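Section 3. Setting Up the Kitchen Demo for Visitors

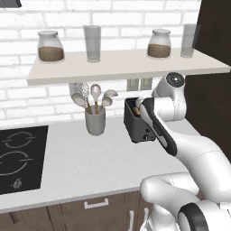 Read this section all the way through before the doors open. The sales sheet from Worico says a new presenter can run the toast demo after a quick look at the screen. I have set it up at two open days, Curkwood and Trujillo, and I would not count on that.

The demo runs in the simulated kitchen. There is no real bread and no real toaster, and visitors should hear this from you at the start. At Curkwood we left it until the end, and several people felt they had been had. They were right to.

3.1 Before visitors arrive

1. Start the demo computer and log in as "presenter". Do not use the admin login on an open day.
2. Open the scene called Kitchen Toast. Wait for the status line to read Ready. It may say Ready once, go blank, and say it again. Wait for the second one.
3. Check that the arm, the toaster and the slice of bread have all loaded. If the bread is missing, close the scene and open it again. Pressing Reset will not bring it back, whatever the button label says.
4. Set the run speed to 90. The default is 100, and at that speed people at the back can't follow what the gripper is doing.
5. Set the pause between runs to 2000 milliseconds.
6. Do one full run with the room empty. Write down the result, good or bad.

Note: The preset named Showcase plays back a saved run that was picked because it went well. Leave it alone. If a visitor asks for a live attempt, they should get one.

3.2 Running the demo

1. Tell visitors what they are looking at – a computer model of a kitchen with a robot arm in it – and what task the arm has been given.
2. Press Start. Stay off the mouse while the arm is moving. Dragging the view in the middle of a run has frozen the screen on me more than once.
3. Let the run finish, even if it is clearly going wrong.
4. Say whether it worked. Do not let the program's green check mark say it for you. The check only looks at where the bread ends up, and it will pass a slice that went through the side of the toaster on the way.
5. Press Next Run, or hand over to the second presenter.

Caution: Do not tell visitors that a good run on screen means the arm would do the same in their own kitchen. Worico has not shown us that. Rezaul Sivakumar asked them for results from a real counter before the Trujillo day and was sent the same video again.

3.3 Questions you will get

Can it do anything else at the stove or with the utensils? In this scene, no. They are part of the room, and the toast task makes no use of them.

How often does it succeed? Give the figure from your own log. Lionel Dunmore's log for Trujillo has 156 runs in it, failures included, and a copy is kept with the demo computer. The brochure figure comes with no run count at all, so please don't quote it.

When can I buy one? Send them to the sales table.

3.4 Closing down

1. Press Stop and wait for the arm to return to its start position.
2. Save the log under the name of the site. Do not save over the last one.
3. Close the scene, then shut down the computer.
4. Send the log to Wilma Hendriks, with a line on anything that looked odd. A log with no failures in it will be sent back to you with questions.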